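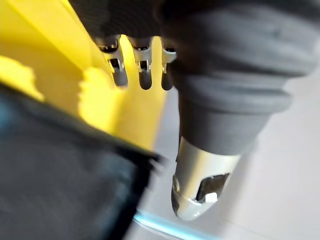
Bright yellow, seen at close range.

Sorting a Mixed Shelf: Boxed and Unboxed Stock

Posted January 1, 2020, by Lama Masri

These are the working steps for the ground-level shelving at Brarkgate. They apply to any low metal shelf that holds sealed cartons next to items with no packaging. Nour Aoun checked the measurements.

You need a tape measure, packing tape, a marker, blank labels and the stock list.

1. Clear the floor first

Leave a strip 36 inches deep along the front of the shelf, running its full length. Nothing is stored in this strip, even overnight. On carpet, lift cartons when moving them. Dragging a heavy carton catches the pile and loosens the bottom flaps.

2. Separate boxed from unboxed

Take everything down one bay at a time. Sealed cartons go to the left and unboxed items to the right. An opened carton counts as unboxed until it has been checked against the list and taped shut again.

3. Check the tape

Press along the center seam of each carton with a thumb. If the tape lifts, remove the loose length and apply a new strip that runs 4 inches down each end. Do not tape over an old label — peel it off or strike it out. Clear tape is fine for storage, but it reflects overhead lights, so keep it off the area where the new label will go.
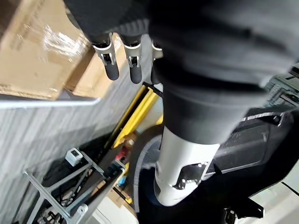 Cartons go back with the long side parallel to the shelf edge. The front face should sit flush with the edge or slightly behind it. If a carton overhangs by more than an inch, turn it or move it to a deeper bay. Put the heaviest cartons on the lowest level and do not stack above the height of the uprights.

4. Label the front face

Write the stock number and the bay number, in that order, on the upper left corner of the face that looks out. A typical label reads 1344 / 8. Use the same marker throughout. Descriptions such as "misc." are not accepted on the list and should not go on the carton either.

5. Place the unboxed items

Group these by color, then by size within each color. Bright items can be found from the aisle without a label. Dark items are harder to tell apart on a shaded lower level, so give each one a tag on the side facing out.

Rounded items need a stop on both sides. Set them between two cartons, or fold a piece of scrap cardboard into a wedge and push it under the curve. Lift from below with both hands — a grip on the rim alone puts the load on one point.

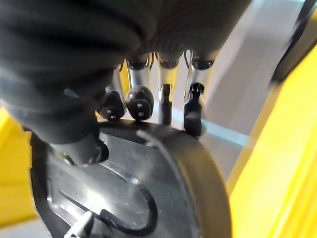 Large black rounded item, close up.

6. Update the list

Enter each bay as it is finished. If an item has no entry, put it in the holding bay with a blank label and write its location at the bottom of the sheet. Holding bay items are reviewed every August.

Initial the sheet and return it to the clip at the end of the row.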